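Saturday, late, kitchen table

So I did the sourdough thing. I know, I know, I'm years behind everybody else, but the starter is alive and I'm weirdly proud of it. It lives in an old pickle jar next to the stove and smells like green apples in the morning and like nail polish remover if I forget to feed it before work. I've forgotten twice this week.

The flour situation got a little out of hand. I went into Zatau for one bag of rye and came out with a sack of their strong white, a bag of something called Grudard that the label says is an old mountain wheat, and a linen cloth I didn't need. The Grudard soaks up water like crazy! My usual dough takes 300 grams of water and that's a nice soft blob, but with half Grudard in it the same amount gave me something like modeling clay. I kept wetting my hands and squishing it and in the end it sort of came together – not pretty, but it rose.

Then the oven. Our oven has a hot corner at the back left and I always forget to turn the pot, so loaf number one had a black ear and a pale behind. Loaf number two I turned halfway and it came out a deep even brown, and I stood there in my socks listening to the crust crackle like an idiot. I did wait before cutting it. 23 minutes! The book says two hours, but the book doesn't have to smell it.

The crumb was tight at the bottom and then had one enormous tunnel right under the top crust, big enough for a thumb. Butter goes straight through it and onto your lap. I've been reading up and it's either underproofed or I shaped it badly, and depending on which website you land on it could also be the flour, the salt, the weather or my attitude.

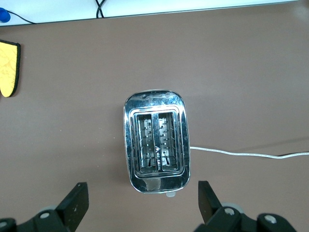

Anyway, day two is when this bread gets good. Fresh, it's a bit gummy, but toasted the next morning it goes nutty and crisp at the edges and the sour part calms down. I had three slices before eight o'clock, one with butter, one with the last of the plum jam and one with a fried egg. The middle slices are too wide so I trim off one end and eat that over the sink. Crumbs everywhere, and I only wiped the counter last night.

The Zarei, my cheap kitchen scale, is dying, by the way. It jumps from 70 grams to zero and back again while I'm pouring, so who knows how much starter really went into today's dough. I changed the battery and it behaved for one whole bowl of flour. I looked at new ones online and then somehow ended up looking at bread ovens made by a company called Skutach, with stone floors and little steam drawers, for 4,000 dollars. I closed the laptop. I opened it again later to check whether they ship here (they do).

Tonight's dough is two thirds white and one third Grudard, with extra water this time, and I gave it four folds while half watching a movie about a submarine. It's in the fridge now under a shower cap. I want to bake before church traffic starts so I can run over to the garden store afterward, they still have bulbs on the sale table and I never got my tulips in.

Note to self – feed the jar before bed. Buy salt. The pickle jar lid is stuck again, so maybe a new jar too.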